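# Un arrêt qui n'arrête rien

En avril, chez Padomance, un bras de conditionnement a refermé sa pince sur le bord d'un panier et ne l'a plus lâché. L'opératrice, Cúc Giáp, a appuyé sur l'arrêt. Le mouvement s'est interrompu, la pince est restée serrée, et elle a passé deux doigts entre la vannerie et le mors pour dégager la pièce. À la remise sous tension, le bras a repris sa trajectoire là où il l'avait laissée. Elle s'en tire avec une phalange fêlée.

Le rapport interne parle d'une « erreur de manipulation ». Je ne suis pas d'accord. Le journal de la machine contient 3628 lignes pour ce poste de nuit, et le code 51, perte d'estimation de profondeur, y figure bien avant l'accident. Le contrôleur Staltus l'enregistre mais ne le signale pas au pupitre. Pour le fabricant, il s'agit d'un avertissement de niveau 3, donc sans effet sur la marche.

Quiconque a travaillé avec une caméra de poignet sait pourtant que les objets ajourés lui posent un problème. Un tressage laisse passer la lumière par tous ses trous. Le capteur hésite entre la paroi et ce qu'il y a derrière, et la distance calculée saute d'une valeur à l'autre. Sur un carton plein, le même réglage ne donne aucun souci.
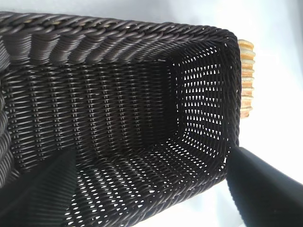 Ngân Hứa m'a répondu, après lecture d'une première version de ce texte, que je me trompais de coupable : la profondeur fausse explique la mauvaise prise, mais la blessure vient de la reprise automatique, et un capteur parfait n'y aurait rien changé. Il aurait fallu, selon elle, exiger un réarmement manuel et un retour en position de repos avant tout mouvement.

L'objection est juste, et je lui donne raison sur la blessure. Je maintiens le reste. Une machine qui doute de ce qu'elle mesure doit le dire à la personne qui se tient à côté. Sur le site d'Usmont, où tournent deux bras du même modèle, l'équipe a fait remonter le code 51 sur le voyant orange. La modification a pris une matinée. Les arrêts sont plus nombreux, la cadence a baissé, et le chef d'atelier s'en plaint.

Padomance attend la prochaine mise à jour du logiciel Jemal, dont la date n'est pas fixée. D'ici là, une consigne affichée demande de ne pas approcher les mains de la pince. Le poste, lui, a redémarré avec les réglages d'avant.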